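Painemal Patterned Paper Project: Progress Report
Prepared for the Grindidholm Fund by Yamila Leiva 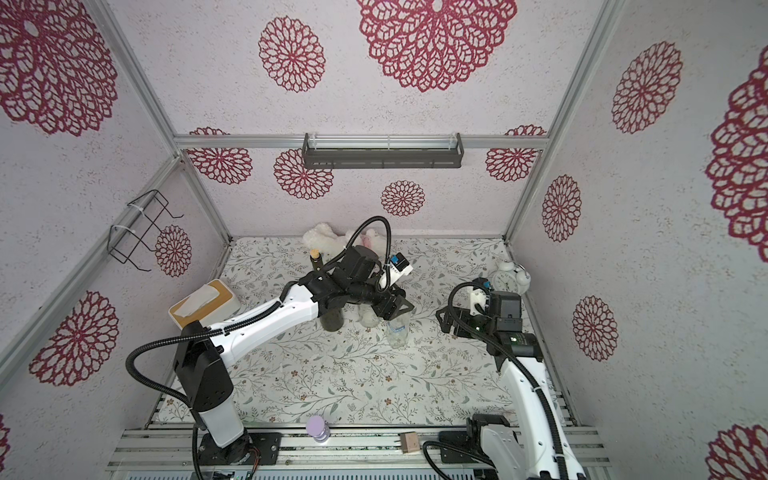 We've had a really good stretch since the last report, and I'm so pleased to be writing this one! The two lead designs are settled. The crimson mandala is our wall pattern, on a pale gray-white ground, and the trailing vine is our table pattern, with its small leaves and tiny brown flowers. Both went through a lot of drawing (Tuva Lunde must have redrawn the vine leaves more times than she'd like me to say) and both are better for it.

Wall pattern. The red was the long argument. Our May proofs came out too close to orange under the shop lights, so Abelardo Vergara went back and mixed a deeper crimson, and it looks wonderful against the gray. The lacy parts of the mandalas print cleanly now. We have 100 rolls finished and stored at Zolholm. Seams still need care: a new hanger can be half an inch off by the time they reach a corner, and the big flowers show it. Till Kramer is adding a small trim mark to the roll edge.

Table pattern. Gray-green on a light ground was Tuva's idea, and it sits quietly next to the crimson, so the two can share a small space without fighting. We tried a bolder green first and dropped it. The brown of the flowers may go one shade darker in the next printing; I'd like to see it by daylight before we decide.

Styling. Soft white things and dark glass both do well with these papers. White plush toys keep their outline against the red flowers, and a brown bottle with a cork gives the eye somewhere to rest. Ashton Hinds wants to keep both in mind for the catalog pages, and I agree with him.

Spending. We used $900 on ink and test stock, inside the amount you approved. The trim mark needs 2 new plates, and those come out of the printing line.

Still to do before the next report:
Finish the trim mark and rehang one corner with it
Proof the darker brown
Send sample books to the 9 shops that asked for them
Write the hanging instructions (mine, and overdue)

Thank you for the patience over the May proofs. Samples of both papers are in the mail to you, and I'd love to hear which one you open first.

Yamila Leiva
Oct 21, 2025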